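# Removing pencil from matte-coated tracing film without wrecking the surface

**Naima Lahlou**

I am cleaning up a set of old survey drawings, pencil on matte-coated polyester film. There are 286 sheets, and they go to the scanning bureau in December. Most have construction lines and margin notes that the client wants gone before scanning.

On the first three sheets I used a white vinyl eraser. The pencil came off, but the film now has shiny patches where I rubbed, and new pencil will not take there. At an angle the patches are easy to see. Am I using the wrong eraser, or too much pressure? Can the shiny areas be repaired? The film is marked Lundum, 3 mil, coated on both sides. The lines look like ordinary graphite.

---

**Mathis Guillot**

Probably pressure. The drawing surface on that film is a thin coating with fine mineral particles in it. The particles give the pencil something to bite on. Rub hard enough and you polish the coating flat or take it off, and then you are on bare polyester.

I would do the following:

1. Test in a corner outside the border. Check whether the second side is coated as well before you assume you can redraw on the back.
2. Brush off loose grit first.
3. Work in one direction with light strokes. Four light passes do less harm than one hard one.
4. Clean the eraser on scrap paper every few strokes. A loaded eraser smears graphite into the coating.
5. Use an erasing shield for anything near a line you want to keep.

Eraser type matters less than people claim, as long as it is soft and has no abrasive in it. Stay away from gray ink erasers and sand-filled typewriter erasers.
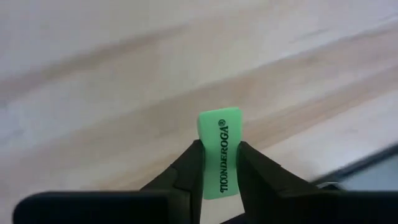

*Green block eraser, Ticonderoga, held upright.*

Colored erasers can leave a faint tint on film, so rub any new one on a test corner and look at the result over a light table. Crumbs also hold a static charge on polyester. Use a drafting brush, not your hand - skin oil leaves marks that repel both pencil and ink.

---

**Maxence Mallet**

Just scan them and delete the notes on the computer. Much faster.

---

**Annick Pruvost**

Maxence's method works if the client only wants files. Ask first, as some want the sheets back clean.

On the repair: a polished patch does not come back. Drafting powder helps if the trouble is grease, so try that on one patch. If pencil still skids, the coating is gone. You can redraw on the reverse if it is coated, or splice in a piece of new film. For scanning alone I would leave the shiny spots. They rarely show up at normal contrast settings.

Also check whether those lines are graphite at all. Plastic lead made for film looks much the same but smears under a dry eraser. A vinyl eraser, very slightly damp, lifts it. Blot the sheet and let it dry flat before stacking.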